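Trelell Lunch Plan Survives First Contact With Lunch

16 September 2018

The Trelell school district has a new packed lunch policy, and it is 36 pages long, which makes it a longer read than most of the books its younger pupils bring home.

The policy was approved last week and takes effect in January. It asks families to send "a grain, a fruit or vegetable, and one further item of the household's choosing." The further item is where the trouble began. An early draft listed what it could be. The list ran to two pages, left out cheese, and drew 1118 written comments from a town with fewer than 700 children in school.

Most of the comments were about cheese. A fair number were about Hiltellow, the next district over, where the lunch rules fit on a refrigerator magnet. One parent sent in the magnet.

District staff read everything, they say, and cheese is now allowed on page four. So is hummus, after what the minutes call "a full discussion." Pudding cups remain under review and may stay there until the current fifth graders have graduated.

Carrots came through every draft untouched. They appear 80 times in the final version, in sticks, slices and shreds, and once in a footnote about noise.

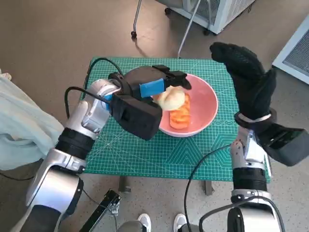

Parents at the Kolen Street school seemed calm about the whole thing. Several said they planned to go on packing what they had always packed — a roll, something orange, and whatever was left from dinner — and were pleased to learn that it counted as a policy.

The district will not inspect lunches. It will, however, send home a form twice a year asking how lunch is going, with a space for remarks. Given the last round, the space has been kept to two lines.

Printed copies of the policy are at the front desk of each school. A one-page summary is being drafted and is open for comment until the end of the month.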